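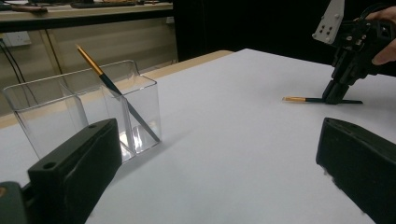
Brush storage: bristles up in a divided bin, or flat on the table?

This site uses cookies to keep you logged in and remember your preferences. By continuing to browse you agree to our use of cookies. Accept / Manage settings

leonilde_matos
OK so I finally cleared off the painting table (it took most of August, don't ask) and I'm trying to settle on one way of keeping my brushes. Right now it's half and half. One is leaning in the clear plastic container on the left, in the narrower side, the one with the curved notch in the rim, with the metal end up. The other one is lying flat on the white tabletop. Same sort of brush as far as looks go, gold ferrule, dark handle.

I love the see-through bin because I can find things! But the brush leans way over in there, and my sister swears leaning ruins them. What does everybody else do? I mostly do acrylics, plus trim and furniture when somebody talks me into it.

finbarr_nm
Flat until they're dry, upright after. If you stand a wet brush with the bristles up, water runs down into the ferrule and sits in there. Then the glue lets go and you're picking hairs out of your paint for the rest of your life. I lost a really nice sash brush that way when I was doing the windows at the Triltcombe place.

Once they're dry it doesn't matter much, lean away.

Mander
Gotta disagree with Finbarr a little. I've been standing mine up wet for years, in jars, coffee cans, whatever's around, and I've had maybe a couple go bad, and those were cheap to begin with. What kills brushes is paint left up by the ferrule. Wash them properly, squeeze them out in a rag and they'll be fine in any position you like.

The lean I'd fix, though. That bin looks kind of wide for a single brush. Put more in there and they'll hold each other up.

finbarr_nm
"A couple go bad" is a couple more than I've had lying flat, just saying :)

leonilde_matos
Ha, OK, so dry is the main thing. I do squeeze mine out but I'm probably not patient enough about it. Mander, I have plenty more brushes, they're in a drawer in the other room and I hadn't moved them over yet. I was thinking brushes in the narrow side and then the bigger side for, what, tubes? Rags? It seems like a waste to put brushes in both.

trim_and_tonic
Tubes in the big side for sure. Rags in a clear bin look like garbage by the second day (ask me how I know). I have tubes in mine standing on their caps so the paint is always down by the opening, and it's so much nicer than digging through a box.

Also I'd put something in the bottom of the brush side. I cut a piece of that rubbery shelf liner and the handles quit skating around. Before that mine slid down into the corner every single time, just like yours is doing with the end of the handle.

Mander
Shelf liner is smart. I've used dry rice too, fill it up an inch or two and poke the handles in. Stays put great.

finbarr_nm
Please do not put rice next to a water jar. You will knock the jar over and then you will have rice pudding with brushes in it.

Mander
I've done that exactly once, and I cleaned it up fine.

old_ferrule_1501
Another vote for flat, but on a towel. On a bare slick table they roll, and then one ends up on the floor under your shoe. I fold a dish towel lengthwise and lay them all facing the same way along the back of the table. Takes up room, I know. If your table's small I'd go with the bin.

For what it's worth, the lady who taught our evening class at the Ó Súilleabháin hall hung hers up by the handles, bristles down. She'd been painting since before 2000 and some of her brushes were older than that. They still came to a point.

leonilde_matos
Oh, hanging! I hadn't thought of that. I don't know if there's a hole in these handles, I'd have to go look. Would a clothespin work?

old_ferrule_1501
Clothespin works great, clip the handle and hang it off a rod or a string. Just don't let the bristles touch anything.

trim_and_tonic
I tried the hanging thing and it lasted six days. It's one more step when you're tired and want to go make dinner. I'd go flat on a towel overnight, into the bin in the morning.

leonilde_matos
I think that's what I'm doing. Towel at the back, bin stays on the left since I'm right handed and I'd knock it over on the other side. Liner in the bottom, tubes in the big half. I'll skip the rice, sorry Mander!

Mander
Your loss. Seriously though, wash them right and you'll be happy either way. Warm water, not hot, and get your thumb up in there by the metal.

finbarr_nm
On that one we agree. Which soap are you using, Leonilde? I've got a bar that's going on its second year and I'm looking to switch.

leonilde_matos
Just dish soap, the plain kind. Should I be using something else?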